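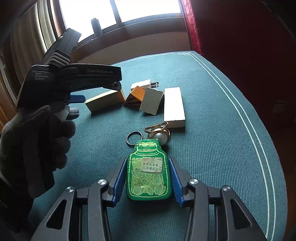 Peng's comment under the first build log was that a hand-held gripper is only half a gripper, and that the other half is whatever has to close it later without a person attached. Thaddeus Alcantara copied the line into his notebook and built most of the following winter's work on it.

Alcantara works in the shared workshop in Cletby, where he has a bench, a shelf and a share of the lathe. His project is called Gostance. It is a small arm with a two-finger gripper, meant to pick flat and awkward things off a tabletop and put them in trays. The plan is to record the same picks by hand first, with hand-held grippers, and to use those recordings to set the motion of the arm. He agreed to talk one evening in November, starting at seven, and kept working through most of it.

He began with flat objects, which take up more of his notes than anything else.

"A block is easy," he said. "You come down over it, you close, and the worst you do is turn it a few degrees. A key tag lying flat gives you a few millimeters of edge. Your fingertips have to be on the table before you close, or you go over the top."

The tabletop is therefore part of the problem. Alcantara started on bare plywood and found that his first printed fingers either skated along it or dug in, depending on how the arm had sagged that day. Carpet behaves differently. It gives slightly under the fingertips, so the height can be off by a little and the pick still works. It also holds the object. A tag that would slide across plywood stays where it is until the pads reach it, and then it sometimes folds up or stands on its edge.

"I count standing on edge as a good pick if it stays in the jaws," he said. "Some people don't. It depends on what you want to do with it next."

The gripper on the arm uses a parallel linkage driven by one servo through a lead screw. An earlier version used gears at the base of each finger. He took the gears out after they developed enough play to let the fingertips wander sideways under load. The linkage has play too, but he can take most of it out by changing the shoulder screws and adding thin washers at the pivots. He cuts the arms from aluminum plate, and leaves openings in them for weight.

Asked how much weight the openings saved, he said it was less than he had hoped. "The servo is the heavy part. I spent two evenings drilling the links and then put a bigger servo on."

The pads took longer than the metal. He has cast them in silicone, cut them from a rubber mat, and printed them in a flexible filament from a supplier called Nandlow, whose spools he likes because they come dry. Ribs across the pad are better for thin objects, in his experience, provided the ribs run along the table. When they run up and down the object can slip out along the grooves. Smooth silicone held best of all until it picked up lint, and on carpet that took less than an hour.

"So it's ribs, and wash them," he said. "Dish soap. Let them dry before you start again or the first few picks are junk."

The recording side is simpler to describe and has caused him more trouble. For every pick he wants the opening of the jaws, the position of the hand and the moment of contact. The opening is easy to get. The position drifts if the hand moves too fast. The moment of contact he still marks by going through the footage afterward.

His first full set ran to 700 picks. He kept 131 of them. The rest went for several reasons: the timing between two hands was off, the object left the view before it was gripped, or he had paused above the object to think. The pauses bothered him most. When he played a pick back on the arm, the arm paused as well, in the same place, and then came down.

"It copies the hesitation exactly," he said. "I looked for a fault in the controller for a whole evening. There was no fault. It was me deciding which side to go in from."

He now decides on the approach before he moves, and says it out loud if someone else is working the other side. Two-handed picks are the part he would most like to get right. One gripper holds or steadies, and the other takes. With a single arm on the bench he can't play back both halves, so for now the second half of each recording sits on a drive. A second arm is partly built. The base and shoulder are done, and the elbow is waiting for a bearing that was sent in the wrong size.

Other members of the workshop have suggested suction for flat objects. Alcantara tried it with an aquarium pump and a small cup. It lifted playing cards and a plastic lid, and did nothing useful with fabric, chain or anything with a hole in it. He has kept the pump.

"Split rings are what finish suction off," he said. "With fingers you can at least take the ring side or the flat side. I usually take the flat side and let the ring hang. If you take the ring, the tag swings, and then you have to wait for it."

Peng, who had kept up a correspondence with him since that first comment, asked him by mail whether the closing force was measured or guessed. Guessed, he admitted, for the first months. He set the current limit on the servo by closing the gripper on his own finger and turning it down until he stopped minding. Since then he has put a load cell between two printed blocks and closes on that at the start of each session. The reading shifts as the servo warms up, so he runs 10 empty cycles first and writes down the last value.

The rest of the routine is written on a card taped to the shelf. Check the pivots for play. Wipe the pads. Set the zero with the jaws closed. Lay the objects out by hand, without lining them up. Change the layout after every seven picks. He added the last line when he saw that the arm had become good at one particular corner of the table and poor everywhere else.

He would not give a date for the second arm. The bearing has been reordered, and he wants to remake the shoulder bracket while the arm is apart, with the cable run moved to the inside. The drawings for the single-arm version are complete except for the cable clips, which he bends from scrap and has never measured.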